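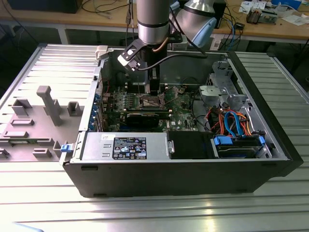

Vosgate will change how it handles retired office computers starting in November, when 522 desktop machines reach the end of their support contract. Under the new procedure, each unit will be checked for reuse before it can be released for scrap. The old contract sent everything to a shredding firm by weight.

Hard drives are to be wiped or destroyed on site, and the serial number of each drive will be logged against the machine it came from. Memory, processors and graphics cards that pass a test go into a parts pool open to the town's schools and libraries.

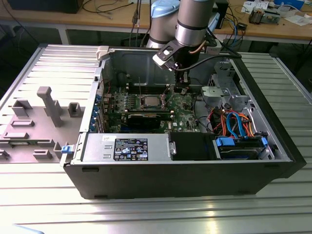
Machines less than 6 years old will be rebuilt with a new solid-state drive and offered for 30 dollars. Older units will be stripped for parts, and the steel and aluminum sold separately. Ouazzani, the current hauler, keeps the contract for monitors and batteries.

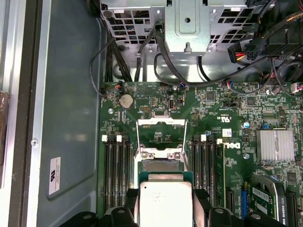
Radoslava Zeman asked at Saturday's meeting whether the price would cover a power supply test — a common point of failure in older desktops. The written procedure does not mention one. Meriem Tawfik, who drafted it, said a load test would be added before the first sale.
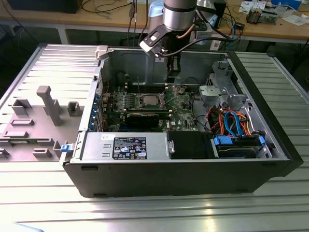

A desktop tower opened to show the motherboard and graphics card.

Requests from schools are due 2 weeks before the first release.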